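Home Forums Robotics Student projects Log in
2 min read

Arm picks RAM fine from tray, misses slots in the PC. What are we doing wrong?

posted by stendo_club, September 12, 2019

School robotics club, project is taking apart and refitting an old desktop with an arm. Memory first, then processor, then drive. Competition round is in May so there's time but I'm stuck now.

Fixture tray positions are all taught by hand. Holders on the panel work ok. Trouble is the board. We teach the slot position, run it, good. Next meeting same program, module lands off to one side and the arm stops on force limit. Case is on its side on the slatted table, no clamps, just put back "in the same place". Out of 100 tries last week 71 went in, and most of the misses were in the first runs of a session.

Pics of the setup, tower then gripper then the holders: 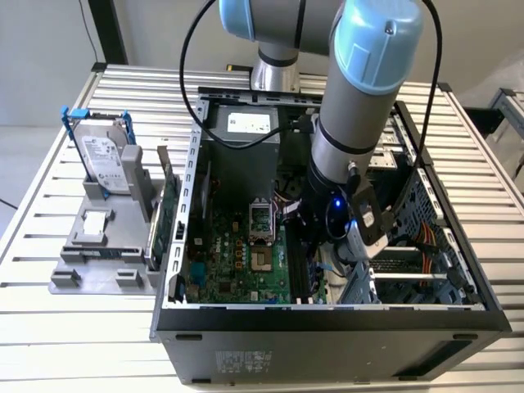
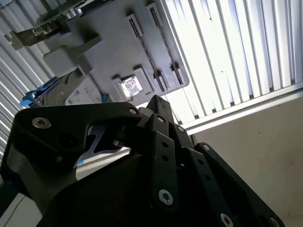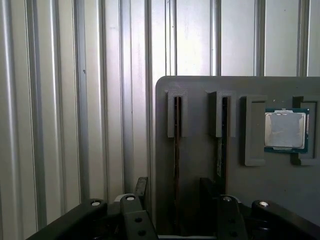

Last one: RAM in the two narrow holders, processor over on the right.

Do we need a better camera or is it the code? Using the Folteo script from the club repo, barely changed.

Views 606 Replies 3 Shares 0

rotich_build
Clamp the case. Thats it, thats the answer. You have slats right there, bolt two stops on for the corner of the tower and one clamp on the far side. Push it into the corner before every run. If it slides you'll never know if its the camera or code.

Then re-teach with the case in the corner. Teach the approach point too, straight above the slot, and come down only in one axis. We were coming in at a slight angle for months and blaming everything else.

grumitz4
better camera

pinheader
Agree with the clamp. Also you have a camera module on the wrist already, so use it. Pick two features on the board that dont move, find them at the start of each session, shift all your taught points by the offset. Drop the light changes if you can, close the blinds, ours went crazy in the afternoon.

Other thing, check the grip. If the module sits tilted in the fingers it can look perfect coming out of the holder and still miss. Slow the last bit of travel way down and log the force. And do the processor last imo, those sockets do not forgive.

Was this helpful? Yes 70 No 1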